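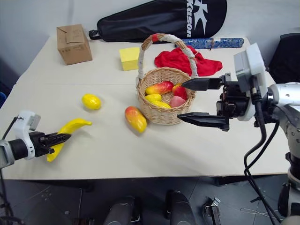 Clamard Kitchen Notes
@clamardkitchen · September · Thread

Friends, so many of you wrote in about keeping fruit from going soft before you get to it that I'm giving it a whole thread. Get a cup of something, I do go on a bit. (1/9)

First, the bananas. Keep them away from everybody else! They give off a gas as they ripen and it hurries the apples and pears along with them. Mine live on the far end of the counter, by the toaster. (2/9)

Green bananas want a warm spot. Once they're yellow you can put them in the fridge - the skins go an awful brown but the insides stay nice for days. I fought this for years because my mother was so against it, and I'm sorry, Mom, the fridge is fine. (3/9)

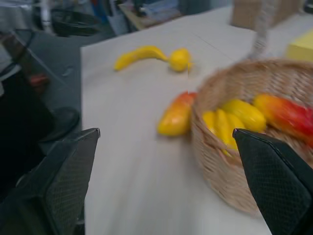 A woven basket lets the air in.

I love a basket over a deep glass bowl, where the fruit at the bottom sits and sweats. Mine came from the fall market in Gotdale and cost me 12 dollars, handle and all, and I've carried eggs, yarn and one very cross kitten in it since. (4/9)

Line it with a dish towel if you keep peaches, they bruise if you so much as look at them. And please don't wash anything until you're ready to eat it. I know it feels tidy to do it all when you get home. Berries especially will punish you for it. (5/9)
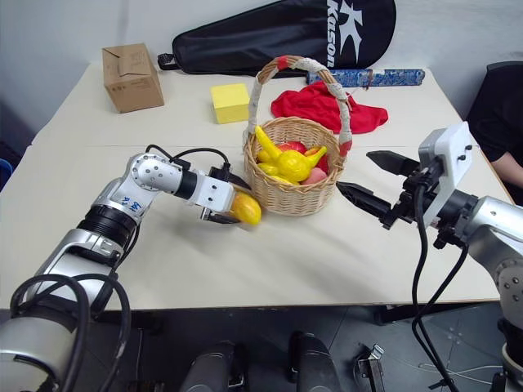 Yellow on top, red tucked in behind.

Put the ripest things where your hand goes first. We're a family of grabbers, and whatever is on top gets eaten by bedtime. Whatever is underneath gets found by the smell. (6/9)

For the ones that got away from you: peel, slice, freeze flat on a tray for an hour or two, then bag them up. I weigh out 300 grams per bag, which is what my banana bread takes, so on baking day I only have to thaw one and mash. (7/9)

Soft peaches go in a pan with a spoonful of sugar and a squeeze of lemon, 15 minutes on low, stirring when you think of it. Lovely on oatmeal, and even better on ice cream at 11 at night - ask me how I know! (8/9)

Pears are a whole other story and I've rambled plenty, so I'll do those next time. Tell me where you keep your tomatoes in the meantime, I know you all have opinions. (9/9)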